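Endureo Clothing Project
Progress report to the Van Leeuwen Fund, period ending October

Summary

The drying and sorting work has moved on since our last report. The laundry corner is in use, the odd-sock backlog is down, and we have spent most of the small equipment line. One item, replacement clips, is behind and is covered below.

Drying small items

Socks and other small pieces used to go over radiators at the Jelunitz building, which was slow and meant pairs were often separated. We now use clip hangers. Each hanger has loops along the bottom bar, and metal clips hang from the loops. Socks are laid out flat on the table in pairs, toes the same way, before they are pegged up.

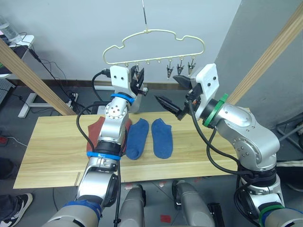
Laying out first adds a few minutes to each load but has cut down on mismatches. In the last full month we returned 90 pairs to households and had only five single socks left over at the end. Coloured cloths are kept for a separate load after some dye transfer early in the period.

The table is now used only for laundry. Folding is done on the same surface once the hangers are full, so we have dropped the request for a second table that appeared in our original budget.

Clips and hangers

The clips slide along or come off their loops when hangers are stored in a pile, and hangers have been going back into use with gaps. We now check them before each load and move clips across where needed. The metal clips grip thick socks well. Thin ones can mark if left too long, so those come down first.

We ordered 40 replacement clips from Imus. They were out of stock at the time of writing and we have been given no firm delivery date. If they have not come by the next report we will buy elsewhere within the same budget line.
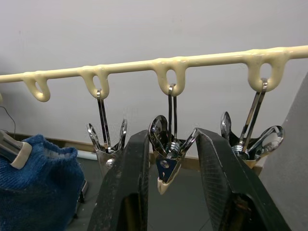
Spending

Hangers and clips came in slightly under budget. Detergent was over, owing to the extra load for coloureds. The two roughly cancel out and we are not asking for any change to the grant.

Next period

Store hangers on a rail to stop clips being lost.
Extend opening by some 2 hours in the afternoon.
Write a one-page guide to sorting and pegging for new helpers.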